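Report on the Open Day at the Hotonon Lab
April
By Zawadi Laizer and Chia-jung Chou

Our group chose the Hotonon open day for the visit part of the project. We had to attend one demonstration, take notes, and write up what we learned about how robots are taught to handle small objects. Iason Gkikas was the third member of the group and kept the notes during the talk. Our supervisor was Padmavathi Kamath.

We got there at 9:30 and signed in at the front desk. The building was put up in 1866 as a wool store and the stairs are narrow, so visitors were taken up in groups of 17. Mohandas Warrier, who runs the demonstrations, gave a short talk first. He said that writing out every motion for a robot by hand takes too long when the task changes a lot. His team records people doing the task and uses the recordings to train the robot. The team calls its training program Ivard.

The person recording does not use bare fingers. They hold a gripper in each hand and do the job with those. The reason given in the talk was that the robot will have grippers too, so the recorded motion should be one that grippers can make. The operator has to give up a lot of small habits, such as rolling an object between the thumb and finger.
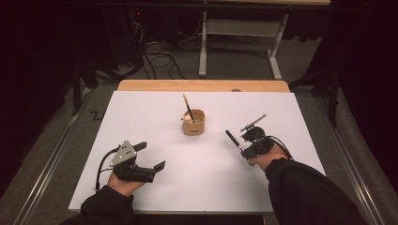
Mr. Warrier said a new operator usually needs 6 practice sessions before the recordings are good enough to keep. For the task we asked him most about, the team wants 700 recordings. We had expected a smaller number. He explained that the objects should start in different places and at different angles, or the robot learns only one layout and fails when something is moved.

Iason asked what happens to a recording where the operator drops something. The answer was that it is kept if the operator picks the object up again and finishes. A recording that stops halfway is marked and left out of the training set. We did not find out who does the marking or how long it takes.

Each of us then had a turn with the practice grippers in the next room. The job was to move a wooden peg from one Vitwood tray to another. Chia-jung managed it on the second try. Zawadi squeezed too early and pushed the peg away. It was hard to judge distance because the tips are well in front of the hand, and our wrists got tired quickly.

The last stop was a robot arm repeating the peg task by itself. It was slower than a person. It missed once, backed up, and tried again. The arm was running on a Zaugg controller, which we will cover in the hardware section.

For the next part of the project we plan to build a simple gripper from a kitchen tong and compare it with bare hands on the peg task. Ms. Kamath has asked us to write down the starting positions before we begin, and to use the same ones for both tests.

Shares: 6 | Comments: 0
Contact the project group | Back to top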